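Subject: Re: [grippers] fingers stay shut after homing
From: Hagos Gashaw
Date: June 2026

On the Sudton thread, Dimitriou wrote:
> Does it fault when it sticks, or does it just sit there
> thinking it's open? Ours did the second thing in December
> and we chased the wrong cable for ages.

The second thing! No fault, no light, nothing in the log except a cheerful "open OK". I send the open command, the driver reports full width, and the fingers stay pressed together like they've been glued. Then the arm goes off to pick up some laundry with a closed gripper and pokes at it (the first time I laughed, the second time it leaned on the basket hard enough that I hit the stop).

I ran 20 open/close cycles by hand last night with the arm parked, and it stuck on 2 of them. Both came right after homing, so I'm starting to suspect the zero offset and not the motor. 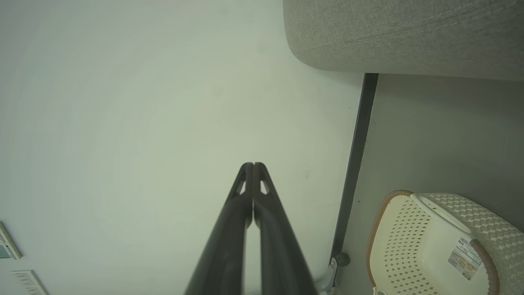 The other thing I noticed is that the encoder reads 2615 when it's stuck, same value both times, and the driver seems happy to call that open. So either the homing routine is saving a bad zero or the Jusis firmware is echoing my command back at me and never looking at the encoder at all. I'd love to know which before I take the fingers off again, those screws are tiny.

For now I've added a check that halts the arm if the encoder hasn't moved within two seconds of an open command. Ugly, but I feel a lot better standing next to it.

Did you end up swapping the board or just reflashing? And does anybody still have the old Cirilberg homing script? My copy went with the laptop.

Hagos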